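How to Dispute a "Corrected" Parcel Charge (and When Not to Bother)

By Shaohua Mao

Print | E-mail | 40 shares | 12 comments

You paid for a label, dropped off the box, and two weeks later a second charge shows up on your card. The carrier calls it a correction. Maybe it is. I have had enough of these to stop assuming the machine was right, and enough of my own mistakes to stop assuming it was wrong.

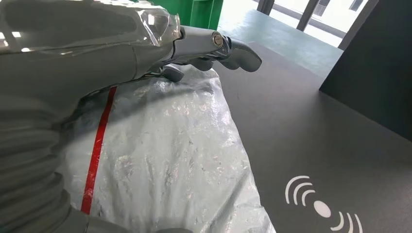
CLIRNSIDE, October - Most correction charges come from size, not weight. Carriers work out a billed weight from the length, width and height of the box, and if that number beats the scale, you pay it. A pillow can cost more than a brick. Whether that is fair is a separate argument and you won't win it on the phone.

What you can win is a case where the measurements are wrong. My last one, through Teltotska, was billed at 1198 cubic inches. My tape measure said 609. That is a different box.

Before you ship

Measure the box after it is taped shut. Flaps bulge, and an overfilled box can gain an inch in the middle that the scanner will happily count. Don't trust the size printed on the bottom either. Box makers often print the inside size, and carriers bill the outside. I measured a stack of Lindqvist mailers once and every one ran over what the packet claimed.

Round each side the way your carrier's rate sheet tells you to. Some round up to the next whole inch, so 10 1/8 turns into 11.

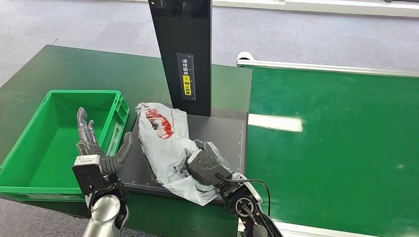 Packing bench with a green plastic crate, open and empty.

Then take three photos: the tape along each side, with the shipping label showing in at least one. People will tell you this is overkill. Those people have not been asked for "supporting evidence" by a web form that times out.

Reading the charge

Find the line with the tracking number and copy down the billed dimensions. If the invoice only shows a dollar amount, ask for the dimensions in writing before you argue about anything. Compare them to yours side by side.

- Off by an inch on one side: let it go. Tape measures sag, and so do boxes.
- Two sides swapped: makes no difference to the volume, though it can trip a "long package" fee.
- One side wildly off: dispute it. A loose strap or a second parcel sitting too close could do that. I can't prove it, and you don't have to either. 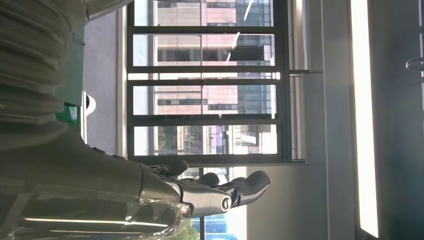
Robotic hand in front of a large window.

Filing the dispute

Look up the deadline first. It is usually buried in the terms, and it may run from the invoice date, so the day you noticed won't count for anything. Use the form if there is one, then e-mail the same thing so you have a copy. Keep it short:

"Package billed at [their size]. Actual size [your size]. Photos attached. Please refund the difference."

Leave out how long you have been a customer. I doubt anyone reads that part.

The Drornness office took around 40 days to answer me. I got the money back, minus a "review fee" that I am still arguing over.

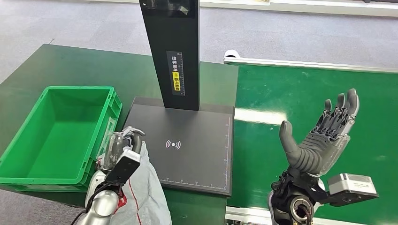 Scanning station with a conveyor belt to the right.

When to skip it

If the refund is less than your lunch, skip it. I'd also be wary of services that file disputes for you and keep a cut. Maybe they pay off for a shop with hundreds of labels a month - I have yet to see numbers I believe.

Print this page | E-mail to a friend

Related
What "Delivered" Means When It Isn't on Your Porch
Is Parcel Insurance Worth It? Mostly No
Reusing Old Boxes Without Losing a Claim
Reading a Rate Sheet, Slowly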